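Grape takes the summer vote at Wondance street fair

June 5, 2019

If you wandered down to the Wondance street fair over the long weekend, you'll know how hard it was to get anywhere near the drinks tables. The fair has always had its pies and its plant stalls, and bless them for it, but this year it was the imported soft drinks that had grandparents and toddlers lining up together in the sunshine — and very patiently, too.

The tasting was put on by Issa, the little grocery on the corner that has been bringing in drinks from overseas for 16 years now. Visitors paid a small fee, tried as many flavours as they fancied and dropped a paper slip in the box for their favourite. By closing time there were 2593 slips to sort through, which kept the shop's lights on well into the evening. Grape came out on top with 801 votes, and lychee, melon and a rather lovely yuzu followed along behind.

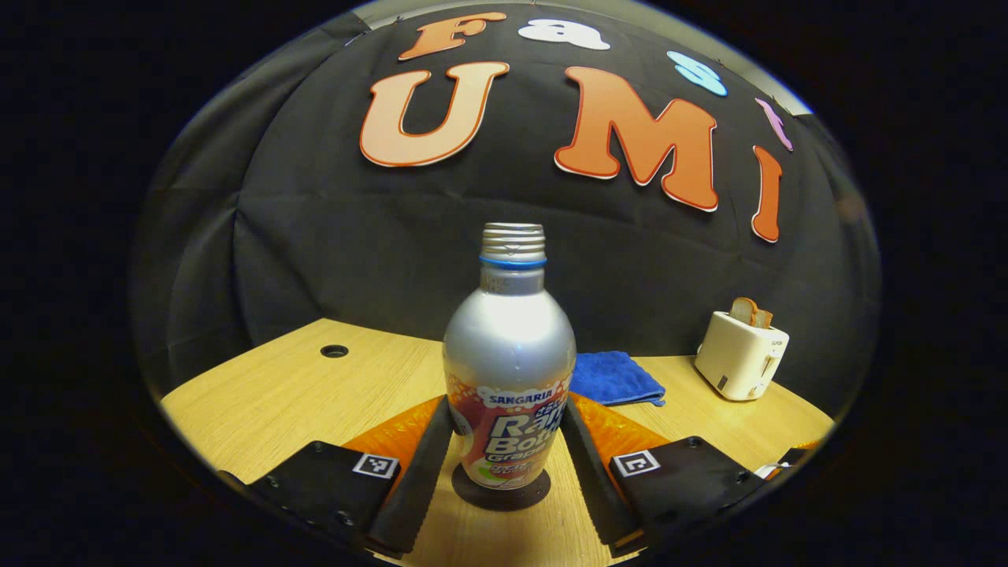 Lurix, the bakery two doors down, would have liked to see melon win, and told us that its own customers had been asking for a melon bun to match ever since the fair wrapped up. The bakers are thinking it over, and we do hope they say yes.

Money from the tasting goes toward new benches and a bit of shade along Wirix Lane, where the neighbourhood has wanted a proper place to sit for as long as most of us can remember. Issa will keep the grape drinks on its front shelf through the warm months, and there is already talk of a hot drinks tasting in December, with cocoa and spiced cider on the list so far.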